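Irkinau Drinks Table - README

Welcome, and thank you for opening this file before the folders! Irkinau Drinks Table is a collection of pictures about mixing drinks on an ordinary table: the glasses, the fruit, the ice, the boards, and the small measures that always seem to wander off. It was put together in Nerurville by Priya Ruiz-Ortega, with Emmett Pennington looking after the labels and most of the lemons.

Version: 2, June
Maintained by: Priya Ruiz-Ortega
Language of labels: British English

What you get

There are 1,594 pictures in 262 sessions. A session is one drink from laying out to clearing away, and every session has its own folder with a plain text note saying what was being made. Some of the notes are two words long and some of them (Emmett's, mostly) run to a page and include opinions on tonic.

We started with long drinks because they are forgiving and because we both like them. Lemon turns up more than anything else, in wedges, wheels, slices and peel, and we've kept those apart in the labels. If you care about garnish, you will be very happy in the Strickland folder.

A typical table has the board with the fruit, a bowl of ice, a stemmed glass and a small metal cup. The bowl for the ice is pink, and I love it - it makes the clear pieces so much easier to pick out against a brown table top.
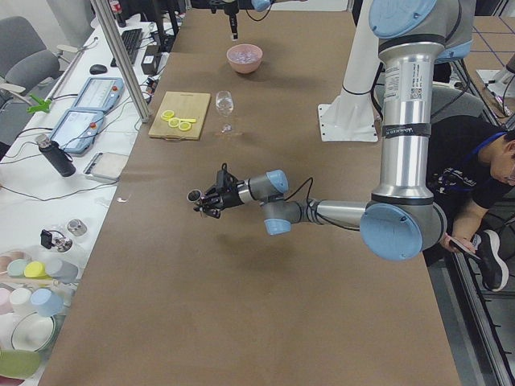
Folders

Strickland - lemon and garnish, the biggest part of the set
Pekonmont - drinks without any fruit, mostly ice and glassware
extras - close views, odd angles, and whatever didn't belong in the other two

Labels

Each labelled thing has a name and a state. The names are deliberately everyday ones: "bowl", "board", "glass", "cup", "slice", "peel", "ice". We did argue over "cup" against "measure" for the little metal one. "Cup" won, as you can't tell from a picture how much it holds, and the word "measure" kept getting mixed up with the act of measuring.

States are kept short too. A slice can be on the board, in the hand, in the glass or on the rim. Ice is either in the bowl or out of it. Please don't read anything into a state beyond where the thing is; we don't record whether a drink is finished, and we certainly don't record whether it was nice.

Clear glass on a brown table is hard going. The foot of a stemmed glass can all but vanish, so we label the whole glass down to where it must end, and mark the foot as "faint" when we had to squint.

The extras folder has 43 pictures marked "plain", where you get soft bands of grey and no object that either of us could name. They carry no object labels at all, only the session number.

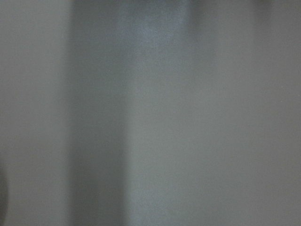

If you only want things you can point at, filter on the word "plain" and carry on with the rest. Emmett checked the whole of Strickland by eye, almost 800 pictures, over a great many evenings. Pekonmont has had one pass so far, so expect the odd "cup" where you'd want "glass".

Known gaps

Lime is rare. Orange is rarer. There are no hot drinks, although I'd dearly like to add tea, and straws are labelled in the newer sessions only. Scraps on the table (bits of peel, bits of paper) are labelled "scrap" when they are big enough to see clearly and otherwise left alone.

Changes since version 1

"Wheel" and "slice" are now one label, with the old names kept in the session notes. Two sessions with the wrong numbers have been put right. Peel lying next to a slice now gets its own label, which it should have had from the start!

Corrections are very welcome. Send the session number and the picture number, and say which label you think is wrong and what you'd call it instead. Lemon questions go to Emmett.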